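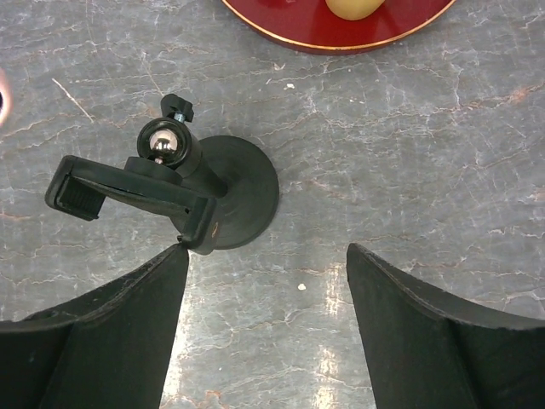 Figure 6.1 Wrist view of a phone mount on a patterned tabletop, gripper open.

Chapter 6
What a Success Rate Leaves Out

Most papers on learned grasping contain a sentence of this form: the policy succeeded on 80 of 100 trials. Readers tend to take the number and move on. This chapter asks you to stop there and make trouble for it.

Start with the object in Figure 6.1. A phone mount with a suction-cup base is awkward for a two-finger gripper. The clamp lies across the base at an angle, the joint sticks up from the middle, and nearly all of it is black. There are several places a pair of fingers could close on it, and they are not equally good. A grip on the clamp may let the rest of the mount swing at the ball joint. A grip on the rim of the base needs the fingertips very close to the table. Suppose a robot picks the mount up by the clamp, the base swings, and the whole thing stays in the air for two seconds. Is that a success? The answer was settled by whoever wrote the scoring sheet, and in a surprising number of reports the scoring sheet is missing.

The Bollinow trials, which we will follow through most of this chapter, are a useful case because the paperwork survived. Nazanin Ahmadpour and Dardo Arancibia trained a policy on demonstrations of household pick-ups and tested it on 21 objects the policy had not seen. Their first draft claimed strong results on new objects. Lucero Ayala then rescored the same recordings under a stricter rule, in which the object had to be lifted, carried and set down in its starting pose. The ranking of the two methods being compared changed places. No new data had been collected.

It would be easy to call the first rule wrong and the second one right. I don't think the evidence supports that. The stricter rule punishes a jointed object for bending, and a person picking up a phone mount would let it bend too. What the episode does show is that the gap between the methods was smaller than the gap between two reasonable ways of scoring — a fact the draft gave readers no means of finding out.

A second worry concerns the word "new." The table surface in Figure 6.1 has a busy pattern of veins and a streak of glare between the fingers. If every demonstration was recorded on that same table, a test on the same table tells you little about a plain one. Section 6.3 returns to this with the Firnis comparison, where only the surface was changed.

Before reading on, find a published result you believe and write down its rule for success. If you can't find the rule, write down what you had assumed it was.

6.1 Who Decides That a Grasp Worked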